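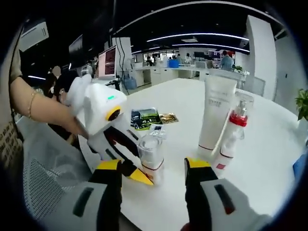
Two hand-held grippers and a small clear jar with a white lid, on a white table.

We need a rule for the objects on the table
By Védís Damgaard

I write procedures for a living, and for the last year I have written them for people who record manipulation tasks with hand-held grippers. We have good rules for the devices. There is a rule for checking the fingertips, a rule for charging, a rule for how a device is put back in its box. For the objects we pick up, we have almost nothing. In most protocols I have read, the objects get one line: "use a variety of household items."

I think this line is the weakest part of our practice, and I want to argue for something stricter.

Take an ordinary small jar. For a person it is a jar. For anyone who must later use the recordings, it matters very much whether it was full or empty, whether the lid was tight, and whether it was the same jar that appeared in the session before. An empty jar slides when a finger touches it. A full one stays where it is. If the log says only "jar", then two different tasks have been recorded under one name, and no amount of work afterwards can separate them with certainty.

In November my colleague Tove Eyvindsson and I went through 541 recordings from a project called Vekirico. We wanted to know one thing: could we say, from the log alone, what condition the main object was in when the recording started? We could do it for 90 of them. For the rest we had to watch and guess, and we did not always make the same guess. Tove was right more often than I was in the cases where we could find the operator and ask.

I do not blame the operators. They followed the protocol they had, and I was one of the people who wrote it.

My proposal is an object card. Every object that is used as a target gets a number and a card with 9 fields: number, short name, material, weight when it enters the set, contents, type of closure, date of entry, damage, date of removal. The operator does not fill in the card during a session. The operator only writes the object number, and the state if it has changed. We tried this at Stovum with a set of 27 objects, and after the first few days people wrote the numbers without looking at the list.

The second part of the rule is about objects that are on the table but are not the target. Here I expect more disagreement. Some people want a clean table, with the target alone on it. I understand the wish, because clean recordings are easy to label. But real tables have bottles, tubes and open packets on them, and a method that was only ever shown a clean table will be surprised by a normal one. I would keep the other things. I would only ask that they are chosen, that they are written down, and that they are changed on a schedule which somebody can read.

Food needs its own paragraph. A snack packet is a very useful object. It is soft, it makes a noise, it does not have one fixed shape. It also gets opened, and then it is a different object. At Cerkilport the set had food packets for months, and the cards (they had an early version of cards) were never updated after opening. My rule would be simple – a food packet that has been opened gets a new number or leaves the set.

The third part is about two operators, or two devices, over the same table. The protocol should say before the start which device may touch the target first and which one waits. It should also say what counts as contact. Is a fingertip that rests against the side of an object already a contact, or only when the object is held? We used both meanings in the same project for several weeks, and the contact labels from that time are not comparable. I would count every touch and mark the grasp separately.

The usual objection is time. At the Bermúdez workshop a lab manager told me that her people would spend the day writing instead of recording. For a long form she would be right. Writing an object number takes a few seconds, and watching old recordings with Tove took us most of a month.

There is a better objection, that weights and contents change during use and the card will be wrong. Yes, it will sometimes be wrong. A lotion bottle loses a little with every press. I would weigh such objects again at fixed times and accept the error between, with the date written so that others can see how old the number is.

I am now preparing a draft of the card and the three rules, and I would like to hear from groups who work with more than one device at a table, especially about the definition of contact. Tove wants the grasp to begin when both fingers touch. I want it to begin when the object leaves the surface, and we have not settled it.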